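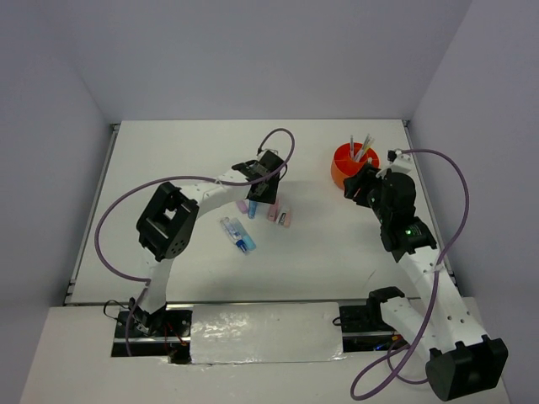
Pale lavender-grey walls, white top.

# Hadinar matt wall paint, shade 138 "Gretis"

Back in stock, all sizes. Sorry for the wait, the November batch went in a few days and the next one got held up on lids. Lids!

Water-based matt for inside walls and ceilings. Plaster, lining paper, board, old emulsion if it's sound. Low smell. Not for outside, not for floors, not for the inside of showers (please stop asking, we don't sell one for showers).

**Sizes**

- Tester pot, 100 ml
- Tin, 5 litres
- Trade tub, order by phone only

**The colour**

138 is a grey with a bit of lilac in it. Cooler in north light, a lot warmer under yellow bulbs. Goes well with plain white woodwork, less well with cream. If you have cream skirting look at Borko instead, it's the one with more brown. Your screen will not show it right. Mine doesn't. Get the tester, paint a big bit of card, move it round the room for a day or two.

People mix up Gretis and Mösli. Mösli is greener and a shade darker, and the labels do look alike in a dim shed. Check the number on the lid before you open it, we can't take back opened tins.

**Putting it on**

Wash the wall down first, sugar soap then clean water, let it dry right through. Fill, sand, dust off. New plaster needs a mist coat: thin the first coat with clean water and don't be shy, it should be runny enough to annoy you. Two full coats after that.

Short pile roller. Long pile leaves a texture that catches the light along the wall, and then we get emails. Cut in one wall at a time and roll it while the edge is still wet. Don't go back over half dry patches, leave them, they settle down by the second coat.

Stir it. Properly, from the bottom, flat stick. The lilac sits low in the tin and if you skip this the last wall comes out diferent from the first. More than one tin for a room? Box them, ie pour them together in a big clean bucket and stir again.
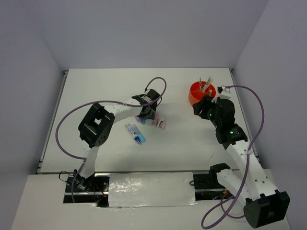

Drying is quick in a warm room with a window open, much slower in a cold hall. Touch dry isn't ready for another coat. Leave it overnight if you can. Full hardness takes a few weeks, so go easy with furniture and tape untill then.

**Cleaning**

Damp cloth, drop of washing up liquid, light hand. Our own rub test runs to 2000 passes with a soft wet sponge and the film holds. That's a sponge. Scouring pads will polish it and you'll have a shiny patch for good. Crayon mostly comes off, biro mostly doesn't.

**Touching up**

Keep a jam jar of leftover with the batch number written on it. Small brush, hardly any paint, dab and feather out. Different batches can be a hair off, so for anything bigger than a hand do the whole wall, corner to corner.

**Storing**

Lid on tight, out of the frost. Frozen paint goes like cottage cheese and it's done for.

**Orders**

Testers go by post. Tins by carrier or pick up from the shop, side door, ring the bell. Trade tubs and anything about old batches: ask for Kilian Kaufmann, mornings are best. Have the number off the lid ready.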